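Accueil | Programme | Intervenants | Archives | Contact

Notes pour l'intervention de Selina Eberhard, journée « Petites cuisines », Otham

Diapo 4. Repartir du plan de travail. Rappeler le cas de la rue Cowie : 180 cm de long, un seul placard. Laisser la salle regarder le plan avant de parler.

Diapo 5. Les assiettes. Debout dans l'égouttoir en bois, elles prennent peu de place et on attrape celle qu'on veut. Citer Archie Forsyth sur les piles de neuf assiettes qu'on ne soulève jamais.

Diapo 6. Les tasses. L'arbre à tasses libère une étagère. Le placer au fond, loin du bord. Ne pas s'attarder sur les modèles.

Diapo 7. Le panier en osier. Y mettre ce qui se mange dans la semaine : deux épis de maïs, des oignons, du pain. Si on ne voit pas les légumes, on les oublie.

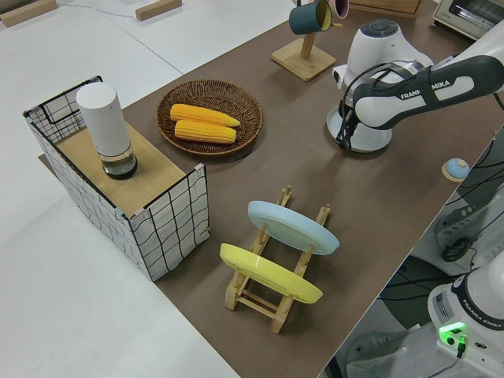
Diapo 8. Les meubles d'appoint. Un petit caisson en grillage, habillé de tissu, avec une planche dessus : on gagne une surface pour le moulin ou le sel. Préciser que la planche doit être bien calée. Budget total à Cowie : 84 euros.

Garder cinq minutes pour les questions.

© Zulthorpe, 2018 | Nous écrire | Haut de page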